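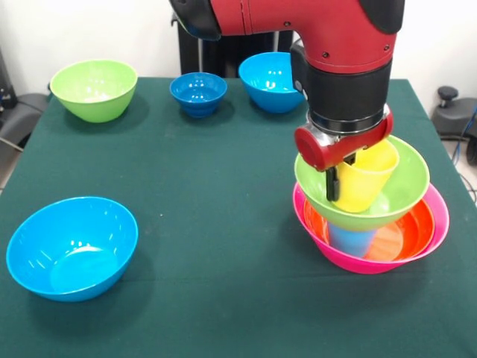

April 5, 2022

Slept badly, up before the alarm. Rain until lunch.

Spent most of the morning on the bowls and cups. Shiuli wants the colored ones to go to Plakham with the rest of the kitchen stuff, and I said I would work out how they fit before anyone bought more boxes. The wide pink one has to go at the bottom, that much is clear. After that there are choices. Orange inside pink sits well. A cup standing up in the middle uses the space but makes the next bowl ride high, and then the lid of the box won't close. I prefer bowls with bowls and cups with cups.
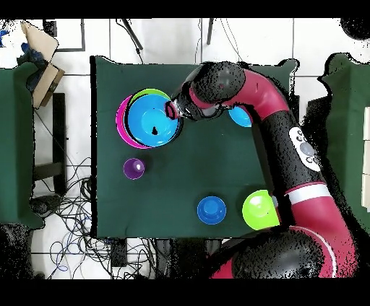
Blue inside pink is fine too, and lower. The purple cup can go in a corner of the box with a sock around it. I don't have a view on the green ones — Hadiza says she might keep one for the cat.

The green cloth needs a wash before it goes anywhere. I have put it on the list, along with the lamp and the spare key.

Olanrewaju called at two about the van. It is 329 for the day or 200 if we have it back by noon. I said noon. He thinks we won't make it. We have done it before, in January, with more to carry and only one of us who could drive.

Soup for dinner, the last of the bread. Wrote to Jummai. Still nothing from Evanthia about the deposit, will try her again tomorrow.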